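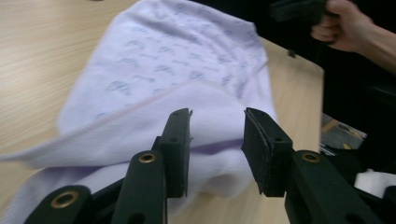 Patterned towel on a wooden table

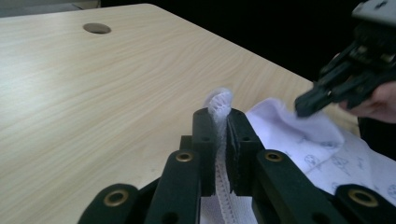

Teresa Ó Conaill, survey coordinator
Speaker notes, October 2019

Start with swift numbers. We checked 52 nest sites in Jostura this summer and 28 had birds. Last year it was 38, so we lost ten.

Pause for the map. Most of the losses are on the north side, where roofs were redone - point to Varetti Street.

Next, the boxes. 14 went up in spring and two were used. Swifts can take years to move in, so leave them up.

Ask who has a roof job planned. Sign-up sheet by the door.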